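Project diary, Bullthorpe household demonstration series
June, second site

The session opened at 9:10 in the morning. The task for the day was the transfer of small wrapped food items between the table and the open cardboard box, carried out by hand with the gripper. The target set by the Gorano office was 155 accepted demonstrations for this site, of which 54 had been completed before today.

The written procedure was read through before recording. Each demonstration begins with the fingers open and clear of the box. The operator approaches one item, closes on it, lifts, carries, and releases. The fingers are then withdrawn and held still for a short moment so that the end of the demonstration can be found without guesswork. A recording that lacks this pause is to be marked for review and kept out of the accepted count.

The patterned tablecloth was retained after discussion. A plain cover had been requested for the first site, and the Plutham evaluation team has since asked for busier surfaces, on the grounds that a policy trained only over plain tables performs poorly in an ordinary home. The chairs and the flowers were also left in place for the same purpose.

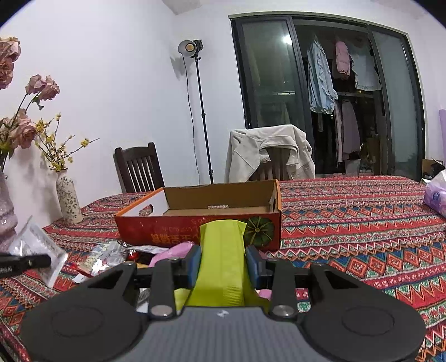 Calibration was repeated at 9:40, after the first check gave a finger opening that did not agree with the log. The second check agreed and was accepted. It is requested that the Teshome checklist be amended so that this step comes before the lighting check. At present it comes after, and the lighting check has to be done a second time whenever the calibration fails.

The first block comprised 27 attempts. Results were satisfactory where the item had a stiff edge or a firm center. Soft packets were less reliable. When the fingers closed on the crimped end alone, the packet turned in the grip and in several attempts slipped out before it reached the box. The operator changed to a lower approach, closing across the body of the packet, and the remainder of the block passed without a drop.

A question arose as to whether dropped items should be discarded from the record. The instruction from Gorano is that a drop followed by a clean second grasp is to be kept and labeled as a recovery. A drop followed by the operator reaching in with the free hand is to be rejected. The free hand must stay away from the table at all times during recording. This was stated again before the second block.

Packets resting against one another present a separate difficulty. Pressing down into a pile moves the neighbors, and the operator, who can see this coming, tends to correct for it with a small sideways motion that the written procedure does not mention. It was agreed that the motion should be permitted and noted in the log. The robot at Plutham will have to deal with piles, and demonstrations taken only from neatly spaced items would be of limited use.
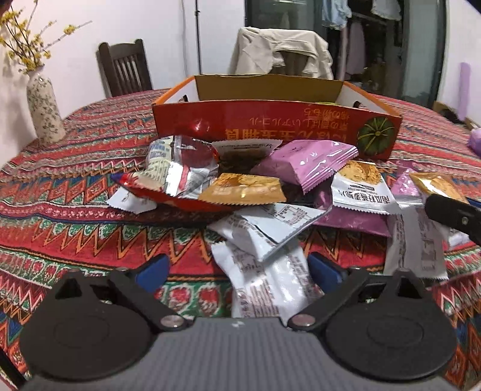

Why are the items not set out in the same arrangement for every demonstration?
A fixed arrangement teaches the robot a fixed set of positions. The items are mixed again between blocks so that the learned motion depends on where each packet lies at the time.

The second block began at 11:15. The pace was held to 10 demonstrations between rests, as operator fatigue at the first site had produced hurried releases late in the morning. Two recordings were rejected for a missing pause at the end and one for a release above the rim of the box.

Files were copied to the Bullthorpe drive before the midday break, and the copy was verified. The labels for recoveries remain to be entered. The spare finger pads requested from Teshome have not arrived, and the present pair will be inspected again before the afternoon block.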